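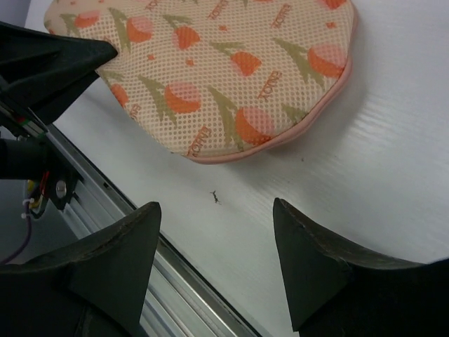
Ticket 2881
Subject: Spare fingers and second cable set, which budget line?
Opened: 11/3/21
Status: Waiting for purchasing
Site: Claltcombe

Problem as reported
We have a two-arm cell for handling soft goods, mostly mesh pouches. The gripper fingers are the standard black ones from Omenen. The pointed tips show some wear on the edges. We need to decide if we buy spare fingers now or wait for the new budget in August. Our limit without a second signature is 400 dollars.

Update 1
I asked Omenen for a price. One pair of fingers is 77 dollars. For both arms we need two pairs, so 154 dollars, and this is inside the limit. Shipping is not included in the quote and I have asked for it separately.

Update 2
Purchasing asked why we do not take the soft-tip fingers from Agarwal. I checked their offer. The tips look good for thin mesh, but they need a different mounting plate, and the complete kit for two arms is 2000 dollars. It cannot go on the maintenance line, it must be planned as equipment. I suggest to keep it in the August request and not to mix it with this ticket.

Update 3
Question from purchasing: can we wait with the spares also? My answer is that we can, but I do not recommend it. If one tip breaks, the cell stops until delivery, and Omenen does not promise a delivery date for single parts.

Update 4
The cable set is from Ako and they did not answer yet. Please do not hold the finger order for this. I will open a new ticket for the cables when I have the price.

Requested action
1. Approve two pairs of standard fingers, maintenance line.
2. Add the Agarwal kit to the equipment plan.
3. Confirm who receives the parts at Claltcombe, the old delivery address is still in the order form.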